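Two Bedrooms, One of Them Honest: Donal Ó Gríofa on Writing Floor Plans

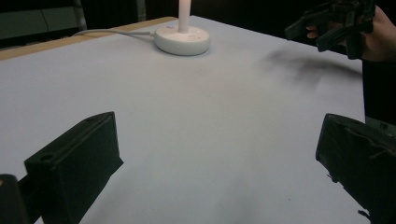

Donal Ó Gríofa has drawn the sales plans for 48 apartment buildings and lives in none of them. "I know where the columns are," he says.

His current job is Stekthorpe, a former seed warehouse being cut into apartments by the developer Maddocks. The largest unit is listed at 3,177 square feet. The one he likes is 964, on the second floor, with a kitchen window that opens onto an alley and gets sun until dinner.

"The big one has a hallway you could bowl in," he says. "You pay for the hallway. People forget that when they see the total."

Most of his arguments are over the word "bedroom." In his first draft for Stekthorpe, one unit type had a bedroom and a den. It came back from the sales office with two bedrooms. He asked where the second closet was and was told it was "implied."

"So I drew an implied bed," he says. "It blocked the door."

The den is a den again, although the brochure now calls it a flex suite.

Huw Ifans, who handles leasing at Stekthorpe, takes the ribbing well. "Donal would list a balcony as a ledge with a chair on it," he says. "We do have to rent these." He concedes the balconies on the north side will hold about 2 chairs, if the people in them get along.

Ó Gríofa's advice to renters is to bring a tape measure and ignore the sofa on the plan, which he draws small because he is told to. The model unit opens in August. He has asked for a full-size couch in it and is waiting to hear back.

9 Mar 2021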